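Filippos Economou had been teaching chemistry in Brundudari for 16 years when the letter from the Antoniadis school came. His daughter had a place. The fees were listed on the second page, and he read that page at the bus stop and again in the staff room.

He already had the shed. In it were a washing machine motor, 2 bicycle frames and most of a dentist's chair. Over the winter he built a pump that ran off the motor and lifted water up the hill to his tomatoes without much noise. His neighbor wanted one. Then the neighbor's brother wanted one. 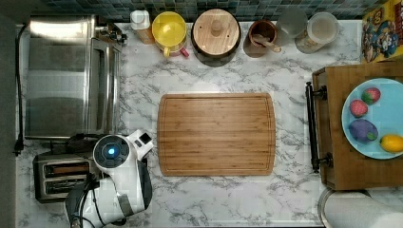
By July he had sold 25 of them, all made from scrap, and his wife had stopped asking when the shed would be cleared. She kept the accounts in an old school notebook. Each pump had a line with the buyer's name and what had been paid, which was not always money. One man in Trirkutberg had settled up in firewood.

The call from Costeck came while he was marking lab reports. A man named Rafail Michailidis said the company would like to buy the design, and he would drive over himself. 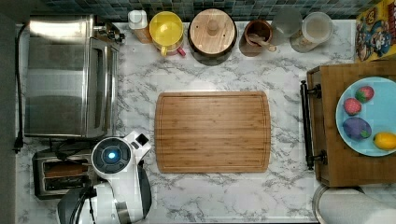 Michailidis arrived a little after four in good shoes. He walked around the pump, switched it on and put his hand flat on the housing.

"What's it made of?" he asked.

"Whatever I had," Filippos said. "That one's mostly dryer."

"We'd need it the same every time."

Filippos thought about that. He thought about the page with the fees on it – his wife had pinned it up by the door.

"Then you'd better bring me 364 broken dryers," he said.

Michailidis took out a pen and wrote down the number.
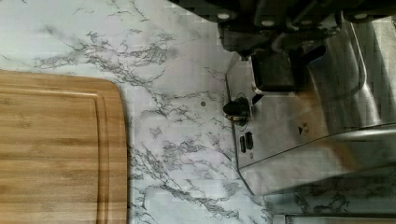 Bamboo cutting board on a marble-patterned counter.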